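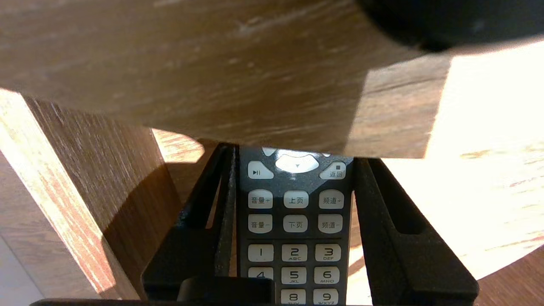 Remote control between the slotted fingers, top end under the board. View from the wrist camera.

Gripper comparison, progress to the end of January
Prepared for Gunnlaugur Laxdal, Prornura fund
From Eugeniusz Tokarz, Drisholm workshop

You asked for less about the furniture this time. I will do my best, but the furniture keeps winning.

We have now logged 1163 grasps out of the planned programme, 458 of them with the slotted black fingers and the rest with the soft Meltton pair. Household objects only, as agreed. The remote control remains the most instructive of them and the least loved. It is long, it is dark, and its keys are exactly where a careless finger wants to go. The slotted fingers take it by the long sides and leave the keypad alone. The Meltton pair grips more kindly and then lets it swing like a pub sign.

Work under the shelf board has been slower. With the far end of an object beneath the board, the wrist camera loses the top of it to shadow, and strong light on bare wood nearby does the exposure no favours. Piątek, our controller software, responds to this by becoming very confident. We have capped its closing speed and it has sulked within limits ever since.

Spending is almost on plan. The overspend is six sets of finger pads, which wear faster than the supplier's leaflet had led us to hope. I enclose the leaflet, for its prose.

Next period: 100 further grasps under the board with each pair, exposure fixed by hand, then the same again with the blinds down. I would also like to move the wrist camera a little further back, for which we need a longer bracket and your signature. The form is attached. It is the same form as last time, including the box you left blank.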